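Coltamby Toy and Game Library
Progress report to the Dristberg Fund
Feb 28, 2019

Hi all,

It's been a busy winter over here, so grab a coffee! When I last wrote in October we had just gotten the keys to the new room on Kakuser Street, and I was fretting about shelves. The shelves are up now (a bit crooked on the left side, but they hold), and we've been lending since the second week of January.

Lending so far

We have 372 families signed up, which is way past what I put in the application. They've taken home 2,054 items between them. Board games go out the most, then puzzles, and the train sets have a waiting list that I'm a little scared to look at. Returns are mostly on time – I've stopped sending the reminder cards and switched to text messages, and that saves us postage too.

We also went through the donated blocks and put the small wooden cubes into the toddler bags, which parents can borrow for three weeks instead of two.
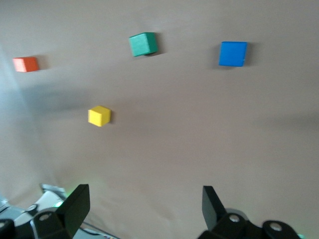
Money

The big bill was the flooring from Szénási, and it came in a little under the quote. I moved what was left into the repair budget, as we agreed on the phone. We still have more than 2,000 dollars of your grant to spend, most of it set aside for storage bins and a second checkout computer. The one we have takes forever to wake up.

Not going so well

Saturday mornings are too crowded. We have 16 parking spots and they fill up before we open, so I'd like to try a Wednesday evening slot this spring. I'd need to pay for the extra heating out of the grant – could you let me know if that's okay?

The receipts are in the envelope with this letter.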